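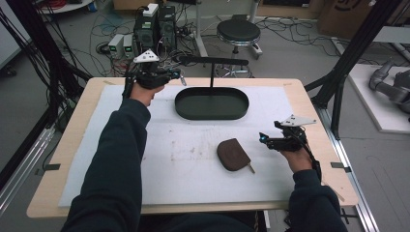 Kaan Sezer asked whether the July minutes could be corrected to say that his Buffalo nickel was "weakly struck" and not "tired." Corrected. The nickel remains as it was.

Storage. The Caneo flips bought in spring have gone stiff, and 37 of the wheat cents now live in them. Moved to switch to Voß holders, which cost more and smell less. Carried.
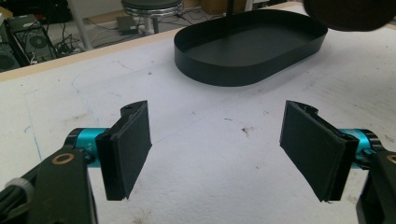 Handling rules came up again after the thumbprint on the Morgan dollar. Edges only, over a soft surface, no talking while leaning in. It was suggested that lining our tray with black foam, like the flat pads on these two fingers, would help, provided we replace it before the edges fray like the one on the left. Agreed – color to be argued over later.

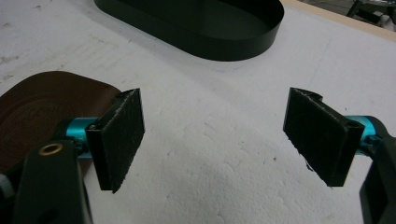
2 min read

Reltgate show. Table fee is $40, up again. We will share with the Tovance club, who have promised to bring fewer state quarters this time. Kaan will drive if someone else does the parking.

Raffle. The winner already owned the dime and put it back in.

Next meeting in the same room, assuming the key is found.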